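Subject: Re: [saltusow-tidy] Sorting small stuff by color

On the sorting thread, somebody wrote:

> I did all the loose bits at our place by color last month, using the
> Mabula method. 48 little tubs, one shade per tub, and everything has
> a home now. It took one afternoon and I'll never go back. The Pruro
> tubs are worth the money, and you only need to label them once.

I'd like to hear from you again in March. I tried this two years ago and kept it going for 3 weeks. I had a pink tub, a yellow tub, a green tub, and then a whole pile of things that were sort of one and sort of another. Where does a see-through green piece go? With the greens, or with the clear stuff? I moved the same ones back and forth until I quit.

Also, who looks for things by color? When I want a clothespin I want a clothespin. The Mabula booklet says you'll save 364 minutes a year. I'd love to know who held the stopwatch.

The tubs are fine, I guess, but I've got old jars that do the same job and cost me nothing.

What I do now is one big box for anything small and bright, and I dig. Pink and yellow and green all together:

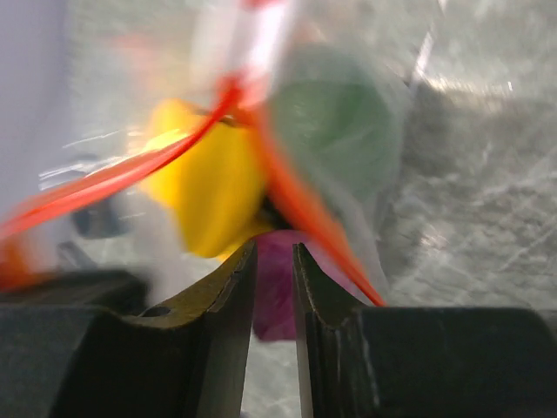 JORKLOW, March

Going by the booklet, that's three tubs already, and the green one still bugs me. If anyone on the list has stuck with color sorting past 100 days, please write in and say how you handle the in-between ones. Until then I'm keeping the box.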